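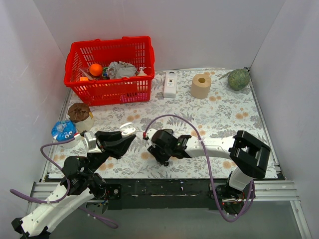
Does a clean host cell protein result mean the batch is clean?
It means the antibodies in the kit found little they could bind. A protein the kit's antibodies don't recognize reads as zero however much of it is in the vial.

Unit 9 notes: Reading impurity assays with some doubt

Coverage. The Meken handout reports coverage from a 2D gel. Ask which cell line raised the antibodies, and whether the harvest was at all like yours. "Broad coverage" with no gel shown is a sales phrase.

Dilution linearity. In the Garkel data set the corrected result keeps climbing up to the 1,000-fold dilution. The slide calls this "acceptable." I don't see how. If the number depends on how far you diluted, you haven't got a number yet.

Spike recovery. Recovery in buffer tells you very little. Look for recovery in the real sample matrix, at low and high spikes.

Residual DNA. Same habits apply. Grodo quotes a detection limit without saying how many blank wells went into it.

Reading before the lab: Adomaitis workbook, sections 11 and 12. Skip the vendor comparison table, it was filled in by the vendors.

Lab reports are due in August. Include your raw plate readings.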